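Can a Robot Do Your Chores Yet?

Short answer: no. You still have to put your socks away. Sorry.

The longer answer is more interesting. Robots are already very good at some jobs. In a car factory, a robot can make the same weld 2000 times and never ask for a snack. But the factory helps it out - every part arrives in the same spot, facing the same way. Your bedroom floor does not do this.

So robots that might help at home need arms that can reach all over the place, and often two of them. Try folding a towel with one hand behind your back and you'll see why. 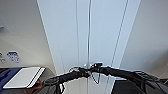 Why is a sock harder than a car?

A car door keeps its shape. A sock can be flat, balled up, inside out or halfway under the bed. In the town of Flanham, a robot called Remel was given 7 socks to sort. It took the whole morning, and one pair came out as a sock and a glove.
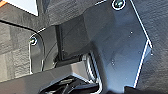
Grabbing things is the trickiest part of any chore. Your fingers are soft, bendy and full of nerves that tell you when an egg is about to crack. A robot's gripper is made of stiffer stuff: smooth dark gray parts, with round screw heads set into them. It has to be told how hard to squeeze, and a good squeeze for a soup can is a terrible squeeze for a peach.

What about shops?

Shops are a little easier. At the Kallmont store in Alcantara, a robot puts boxes on shelves at night, when there are no shoppers to bump into. It can move 600 boxes before breakfast. If one falls over, though, it stops and waits for a person to come and pick it up.

You can do that job already. You can also find the other sock.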